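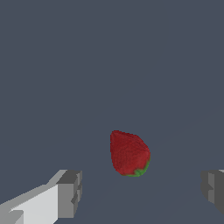
A simulated strawberry between the two fingers of the gripper, from the Corrigan grasping study.

12/26/24
By the Umden newsletter desk

The Corrigan project has finished its first full round of simulated grasping tests, and the group at Umden has posted the results along with the test scenes. The round covered 1,266 attempts at picking up a single piece of soft fruit with a two-finger gripper, all of them run in software.

The question was a narrow one. Most grasping programs are trained on objects with fixed, regular shapes, such as boxes and cans. Fruit is harder to plan for. A strawberry is wide at one end and narrow at the other, it can lie at almost any angle, and too much pressure ruins it. The group wanted to know whether a program that sees only the view from the gripper could learn to line up its fingers without being told which way the fruit was pointing.

Two versions were compared. The first was given the exact position and angle of the berry before each attempt. The second got only the picture and had to work out the rest. Each was trained on the same 700 recorded grasps, done by a person steering the simulated arm by hand. Each was then tested on berries placed in positions it had not been given before.

The version with the exact numbers did better, as expected, but the gap was smaller than the group had planned for. Out of all the attempts, 165 ended in a dropped or missed berry, and the picture-only version accounted for slightly more than half of those. Most of its misses came when the leafy end was turned away from the view and the program closed on the narrow part of the fruit. When the green showed, even as a thin strip along one edge, it usually picked a grip across the wide part.

The scenes were kept plain on purpose. There is one berry, a flat blue-gray surface and nothing else to pick up. The group says this made it easier to tell a bad grip from a case where the program went after the wrong object. It also means the results say little about a crowded tray or a plant with leaves in the way.

Pressure was handled in a simple way. Any attempt in which the fingers closed past a set limit was counted as a miss, even if the berry was lifted. The limit was the same for every berry, whatever its size, and the write-up lists this as the first thing to change.

A second round began in November with a wider set of shapes and more than one berry in view. Sendania is supplying the fruit models. After that, the group plans a short trial on a real arm at the Motville lab, starting with 30 berries a day. The test scenes and the recorded grasps can be requested through the Umden office, and the second set will be added when that round closes.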